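Home Browse Ask Tags Members Log in

Which pressing of the Posska demos should I buy, and is the cassette worth chasing?

Asked in Indie & Small Labels
882 views 4 shares

Homa Rostami
Apr 19, 2020

Hi everyone! I've fallen hard for Posska over the last few weeks and I need help from people who've been at this longer than me. I started with the second album (the one with the long organ track on side two) and worked backward, and now I'm stuck on the home demos they made before they had a drummer.

As far as I can tell there are three ways to own them. There's the original cassette from 2000, which was sold at shows and has the hand-stamped sleeve. There's the CD that Talebi put out a few years later. And then there's the vinyl reissue on Postdale, which is still in print and has the nice inner sleeve with the lyrics.

My trouble is that the track lists don't match. The CD has a song called "Amar" that I can't find on the LP at all, and the cassette listings I've seen give it as "Amar (Kitchen)". Is it the same recording? I heard it once on a college radio stream and I've been humming it ever since, so I really don't want to buy the wrong one. I do have a tape deck, and it works fine as long as I don't ask it to rewind.

Also, does anybody know if the reissue came from the real master tapes or from a copy? It sounds great to me in the clips but I'm listening on laptop speakers.

6 replies to this post Share Follow

tapehead_lou

Oh, you're in for such a good time! I've had all three at one point or another (I sold the CD and regretted it by the weekend), so let me try to sort this out.

"Amar" and "Amar (Kitchen)" are two different takes. The kitchen one is on the cassette only. It's just voice and nylon-string guitar, a bit slower, and there's a kettle starting up near the end that they left in. The CD take has the bass and that wobbly little keyboard line, and I'd bet money that's what you heard on the radio, because stations were never sent the tape. If you were humming a keyboard part, it's the CD you want.

The LP leaves the song off entirely. The notes on the inner sleeve say the side would have run too long, and the band picked "Long Porch" over it. I'd have argued with them, but "Long Porch" sounds wonderful there. The bass finally has some room, and you can hear both singers breathe in before the last chorus, which I'd never noticed on the tape in all those years.

On the masters: the Postdale notes say side one was transferred from the band's own four-track reels and side two from a first-generation cassette copy, as the second reel had gone missing. You can hear it if you listen for it. Side two has more hiss and the cymbal taps (well, pot lid taps) are duller. It didn't bother me one bit. 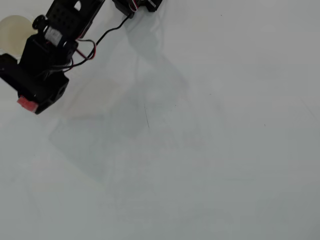
So if I were starting over, I'd get the LP first for the sound, then a used CD for "Amar". They come up fairly often and they're cheap. The cassette is a lovely thing to have, but prices jump whenever the band gets mentioned anywhere, and a lot of the copies out there have the felt pad coming loose. That's an easy fix with a donor shell and some patience. Ask the seller to play both sides before you pay!

One more thing: the CD has a hidden track after a couple of minutes of silence. Don't skip it! It's a goofy run through the first song with everyone swapping instruments and it makes me grin every time.

Helpful: 709 Share Report

dmk

get the LP. the cassette is overpriced and tapes that old can be rough. I think kitchen version was on a comp once too but don't quote me

Helpful: 3 Share Report

Marisol in the valley

Seconding nearly everything Lou said, and adding a bit on the numbered copies, which trip people up. The first Postdale run was hand-numbered on the back in pencil. Mine is 2832, so there were clearly plenty of them, and a numbered copy shouldn't cost you much more than a plain one. The music is identical. I've put mine next to a friend's later copy and the writing in the run-out groove matches too.

I'd gently disagree about the order, though. I'd get the CD first! The running order makes so much more sense to me, with "Amar" right in the middle where the mood shifts, and the quiet songs after it feel like everybody's gone home for the night. On the LP those same songs come before the loud ones and I've never gotten used to it.

If you end up loving the kitchen take (I do, kettle and all), look for the live recording from their May tour as well. They played it that way most nights, just the two of them at one microphone, and the crowd is so quiet you can hear somebody put a glass down. I think it was a download only, and the sound is a little boxy, but it's gorgeous.

Please come back and say which one you went with, Homa! I love hearing what people make of these songs the first time through.

Helpful: 41 Share Report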